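Capítulo 5. Aprendizaje de políticas de manipulación a partir de demostraciones con pinza de mano

5.1 Planteamiento

La teleoperación exige disponer del robot durante toda la recogida de datos. La pinza de mano instrumentada elimina esa dependencia: el operador ejecuta la tarea directamente y la cámara de muñeca registra lo que después verá la política. El procedimiento que se expone en este capítulo sigue el protocolo Diten, formulado por Gitau Nyamweya para tareas de sobremesa con objetos de uso cotidiano.

Una demostración se define como una secuencia de pares (o, a), donde o es la imagen del ojo de pez y a reúne la pose relativa de la pinza y la apertura de las mordazas. En la fase de agarre, las almohadillas se apoyan en los costados del objeto y este oculta buena parte de la mesa, lo que afecta a la estimación de la pose. 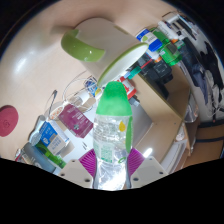

5.2 Observación y preprocesado

Cada imagen se reduce a 224 píxeles de lado sin corregir la distorsión. La rectificación descarta la periferia, donde suelen encontrarse las referencias fijas (estantes, bordes del mueble, cables) que anclan la trayectoria. El conjunto Pondesberg, empleado en los ejercicios, contiene 3.000 demostraciones, de las cuales 124 se reservan para validación.

En la fase de aproximación las mordazas están abiertas y el objetivo ocupa una fracción pequeña del campo visual. Una botella transparente sobre un posavasos rojo plantea una dificultad adicional: el tapón verde y la etiqueta ofrecen contraste, pero el contorno del cuerpo se confunde con el fondo.

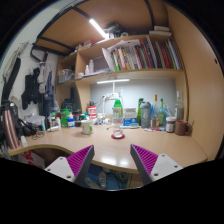
El codificador debe, por tanto, conservar detalle local suficiente para situar el eje del objeto antes del cierre. Con 800 demostraciones la política aprende la dirección de aproximación, aunque el error lateral sigue siendo elevado; con el conjunto completo disminuye hasta quedar dentro de la tolerancia de las almohadillas. El apartado 5.3 deriva la función de pérdida y el 5.4 analiza el efecto de la latencia entre observación y acción.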